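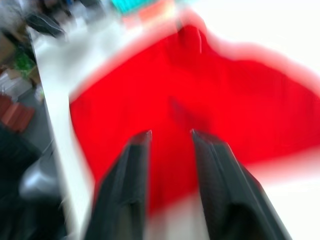
Page 5

Karkeck Trail Shelter: Setting Up Camp
Saturday, September 4, 2021
By Adanech Berhe

2 comments

Read this section before you leave the parking area. It covers pitching the shelter at the walk-in sites in Karkeck, on the Fukham side of the lagoon. The drive-in sites have gravel pads and are covered in the next section.

Choosing a spot

1. Check the site number on your permit against the post at the trail junction. The posts for the lower loop are on the left as you walk in from the road.
2. Stay on the bare, packed ground inside the site. The dune grass between the sites and the beach is closed to foot traffic all year.
3. Look up before you unpack. Old pines along the upper loop drop limbs in wind, and a site with dead branches overhead should be reported at the entrance station. The ranger will move you if another site is open.
4. Face the door away from the ocean. Wind comes from the northwest on most summer afternoons and dies down after dark.

Note: The sites nearest the creek stay damp through June. Bring a second ground sheet if you have one of these.

Pitching the shelter

1. Lay out the ground sheet and fold any extra edge under, so rain does not collect on it.
2. Spread the shelter body on top with the door zipped shut. Stake the two corners on the windward side first.
3. Join the pole sections. Push each section fully into the next one before you bend the pole.
4. Seat the pole ends in the corner grommets, then attach the clips from the bottom up.
5. Stake the two remaining corners. In loose sand, use the wide stakes and bury them flat, at a right angle to the guy line.
6. Add the rain fly and tighten it a little at each corner in turn. Check it again before bed, as fog slackens the fabric.

Caution: Do not tie guy lines across the path to the water tap. Campers use it at night.

Fires and stoves

Wood fires are allowed only in the metal rings on the lower loop. The upper loop is stoves only. Set a stove on bare ground or on the table, at arm's length from the shelter, and never cook inside with the door closed. Driftwood may not be burned or taken from the beach.

Food storage

Each site has a locker with a drop latch. Put all food, toothpaste, and trash in it whenever you leave the site. Raccoons can open a cooler, including one with the lid strapped down. The fine for leaving food out was $2,000 at the last posting, and the current figure is on the board by the Alemayehu trailhead.

Packing up

Shake the sand out of the fly and poles before rolling them. Sand left in the pole joints will score the metal. If the fabric is wet, pack it loosely and dry it at home within two days.

For the tide table and the beach route to Druken Point, see the back cover.

Shared 5 times

Contact the trail office | Copyright 2021 Karkeck Trail Guides | Back to top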